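October 22, 2021
Dye shed notebook, walnut and madder week

Started the second walnut pot this morning, and I'm writing it up while my hands are still brown, because last time I left it until after the weekend and then could not for the life of me remember how long the hulls had soaked. So, for the record: hulls from the Yordanov orchard, picked up off the grass, soaked since Monday in the big enamel bucket with the lid on. The smell is exactly as bad as Radomir promised it would be. I have come around to liking it a little!

Wool is the Ernuren two-ply, 300 grams in three skeins, wetted out overnight with a drop of dish soap. No mordant on the first skein, alum on the other two. I strained the hulls through an old pillowcase (do this outside, please, the floor by the sink still shows where I didn't) and brought the pot up slowly to a bare simmer, then let it sit there for 42 minutes before I pulled the first skein to look at it.

The plain skein came out a warm toast color, much nicer than June's batch, which went so muddy that Ljubica Obradović asked if I had dropped it in the creek. The alum skeins are a touch more golden and I have left them in the pot to cool down with the lid half on. I'll rinse them when I'm back and not before – I mean it this time.
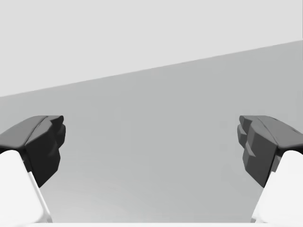

Madder, first try with the new roots

Radomir Zupan gave me a bag of chopped root from his Skosanier bed, four years in the ground, and I have been saving it like good chocolate. I weighed out 200 grams and rinsed it twice in cold water to get rid of the yellow, then covered it and set it on the small burner. The trick is keeping it low. I got called away to the phone in June and let it boil, and all that lovely red went to brick, so today I sat next to it on the step stool with a cup of tea and a thermometer and did nothing else.

By lunch there was a good strong orange on the test strand, leaning toward red where I'd added a pinch of chalk. I'd like it redder. Ljubica thinks our well water is too soft and that I should double the chalk, and she has been right about most things in this shed, so I'll split the bath and try it her way in the blue pan.

Still to do: label the skeins before they all look alike, order more alum from Florkico, and give the pillowcase back to the rag bin, where it belongs.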